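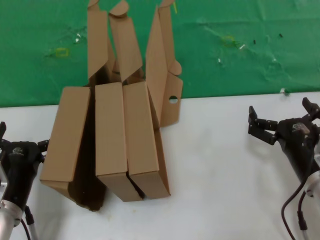
clongate_soaps wrote:
Tuck the sides before the lid, every time. I did it the other way round for my whole first August and my lids never sat flat. Which supplier did you go with in the end?

papercrane
Alaoui, the plain brown corrugated with the rounded tuck tabs! I've wanted to move off padded bags for ages and I'm so pleased I did. I sell little linocut sets at Costham market and post the rest, and a proper box that folds itself shut with no tape feels like a present before there's anything in it. I ordered a bundle of 90 (more than I need, but the smaller bundle was nearly the same price) and I've been folding all afternoon with the radio on.

One thing I can't get the hang of is the order. There's a stage where all the tall flaps are up at once and I lose track of which one is meant to go inside which.

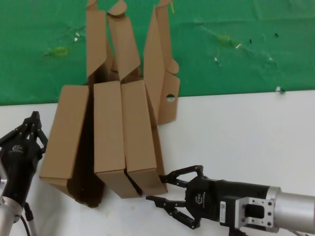
Part-made, tall flaps still up

hobnail
Score the creases first. Bend every fold right back on itself while the sheet is flat, then bend it the other way, and it'll more or less fall into shape. I use the back of a spoon.

clongate_soaps
Not sure I agree with that. Bending corrugated back on itself weakens the crease, and I've had a few split along the fold in the post. One firm fold in the direction it's meant to go, that's all it wants.

hobnail
I've posted 443 parcels done my way and had no splits. What board are you using?

clongate_soaps
The thin Aka ones, so maybe that's it. They're lovely to look at but they don't like being messed about.

papercrane
Thank you both! I tried the spoon on one and the single firm fold on another. The spoon one went together faster, the other one feels a bit crisper at the corners. I can't pick — I might do spoon for the long creases and leave the short ones alone.
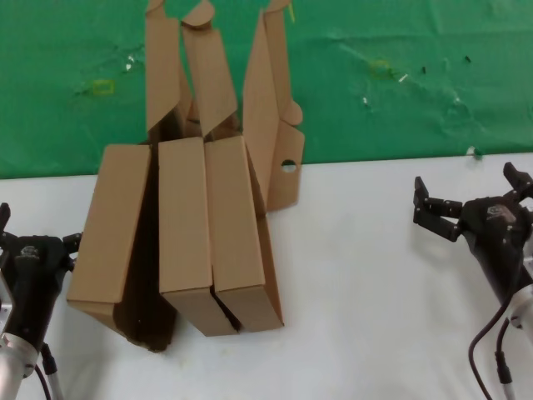
I've also started doing them in stages, which has made the whole job so much nicer. Crease a stack of 10, then go back to the first one and tuck the sides, then do all the lids at the end. You get into a rhythm and your hands stop having to think. I'm not fast yet but I had a good pile by teatime and I was grinning at it like a fool.

marrowfat
Don't make them all up in advance! I did that in my spare room and couldn't get to the window. They store flat for a reason.

papercrane
Ha, too late, there are 35 on the landing. But they look so smart lined up, and I do have a market coming.

hobnail
With marrowfat on this. Also they pick up damp once they're made up, so keep them off the floor.

clongate_soaps
Mine sit on top of the wardrobe and have been fine all winter. papercrane, are you putting tissue in, or shredded paper? I've got an opinion on shredded paper.

papercrane
Tissue, one sheet, folded in from both sides. Go on then, what's wrong with shredded?

clongate_soaps
It gets in the carpet and it stays there. Tissue's a good choice.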